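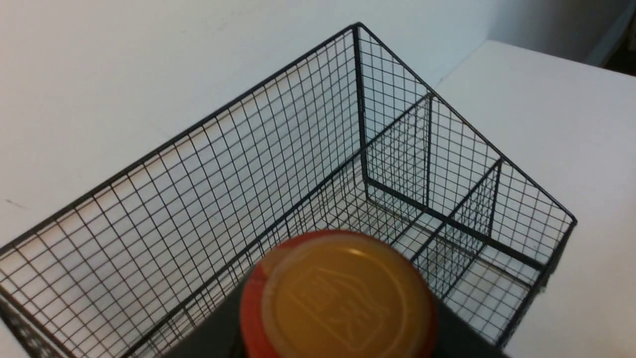 Capítulo 7
Planejar a compra de uma célula robotizada

Início | Sumário | Capítulos | Exercícios | Glossário
Imprimir | Enviar por e-mail | 12 comentários

O preço do braço costuma ser a primeira linha do orçamento, e raramente a maior. Garra, suportes, cestos, proteções e horas de programação entram depois, muitas vezes em pedidos separados. Este capítulo trata de como reunir tudo em um só plano.

Tomamos como caso a Liltholm, que separa tampas de garrafa em cestos de arame com divisória. Angus Leckie, responsável pelas compras, recebeu duas propostas, da Munro e da Tavell. A segunda era mais barata — mas deixava de fora a garra e o treinamento.

7.1 O que medir antes de pedir preço

Anote o tamanho e o peso da peça, a abertura do cesto e a altura da divisória. Na Liltholm, a meta era de 900 tampas por turno, com cerca de 104 cestos em circulação. Uma tampa pequena pede dedos estreitos, e a garra precisa de folga para descer entre as paredes de malha. Cestos fora de medida devem ser trocados antes da instalação, e esse custo pertence ao projeto.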